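Subject: Re: [ondbridge-learning-materials] Shape block sets: storage, checking and return

Dear members of the list,

Thank you to those sites that replied to the October notice on the shape block sets. I am answering the points raised by the Lamrani center on the list, as several other sites have sent in much the same questions.

> On the shape block sets, Lamrani would be grateful for guidance on three matters before we return our inventory form.
>
> First, our sets came to us in mixed condition from the Dilau site when it closed its second playroom. Some bags hold two cylinders of the same color and no star. May we make up full sets ourselves from the spare pieces, or must every bag go back to Hendico as it stands?
>
> Second, the form asks us to report pieces by "shape and color." Our staff do not agree on what to call the many-sided pieces. One room writes "octagon," another writes "prism," and a third writes "the yellow one."
>
> Third, is it still required that the blocks be set out on a board for checking? We have tables that would serve, and our boards are in use for other activities most of the morning.
>
> With thanks,
> Lamrani Center, Materials Desk

**1. Making up sets from spare pieces**

Sites may make up full sets from their own spare pieces, and from pieces received from another Ondbridge site, without asking first. The catalog now holds 1,711 individual blocks across all sites, and it is not practical to send incomplete bags back to the Hendico store for sorting when the missing pieces are sitting in a drawer in the same building.

Two conditions apply. A piece that is chipped or split should not go into a made-up set. It should be placed in a separate bag marked "withdrawn" and entered on the last page of the form. A set made up by the site should carry a new label showing the name of the site and the month, and the old label should be removed. Bags with two labels caused a good deal of confusion last year, and the store will return them unopened.

Lamrani may keep the pieces that came from Dilau. The transfer has been entered and no further paperwork is needed.

**2. Names of pieces**

The following wording should be used on all forms from now on:

- Write the color first, then the shape: "green cylinder," "red cylinder," "green star."
- Use "octagonal prism" for the solid with eight flat sides. "Octagon" alone will be accepted on forms already filled in.
- Do not use a color alone. More than one shape comes in the same color, and an entry such as "green, missing" cannot be acted on.
- A cylinder is entered as a cylinder whether it is tall or short. Height is not recorded.

Sites with their own names for the pieces are free to go on using them with the children. The wording above is for the inventory only.

**3. Use of a board for checking**

The requirement remains, with one change. Blocks should be checked on a plain, flat wooden board. A pale board is preferred, as the colors are easier to tell apart on it. The board may be placed on any table that is level and does not rock. Tables with holes or slots in the top should not be used without a board, as small pieces do not stand well on them.

The change concerns time. Sites were asked in the past to keep a board free for the whole of the checking day. This is no longer expected. One board for 90 minutes is enough for most sites, and it may be early in the morning or after the rooms have closed. A site with more than 15 sets may split the work over two sessions, provided that a set once opened is finished and bagged in the same session.

Blocks should be stood upright on the board with space between them and not tipped out in a heap. Stars are to be laid so that the outline can be seen from above. It does not matter in what order the pieces are placed, or whether they are in one row or several. Please do not write on the boards or mark them with tape. The wood is unfinished at a number of sites and the adhesive lifts the grain.

**4. Cleaning**

This was not raised by Lamrani but has come up elsewhere. Blocks may be wiped with a damp cloth and must be fully dry before they are bagged. They should not be soaked. Pieces with a ribbed top hold dust in the grooves and may be brushed with a soft, dry brush. Boards are wiped along the grain and stood on edge to dry.

**5. Return of forms**

Completed forms should be sent to the materials office and not to the Hendico store, which has no access to the catalog. Form 31 replaces the earlier sheet. Sites that have already sent in the earlier sheet need not do it again, unless the page for withdrawn pieces was left blank.

Questions on labels and transfers may be sent to this list. Requests for replacement pieces should come to me directly, with the name of the site in the subject line.

Yours sincerely,

Mostafa El Sherbiny
Learning Materials Office
Ondbridge

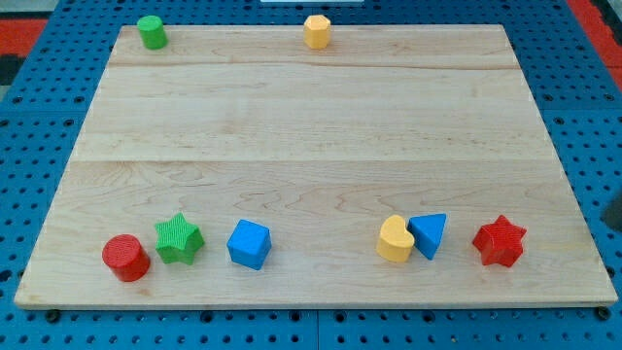
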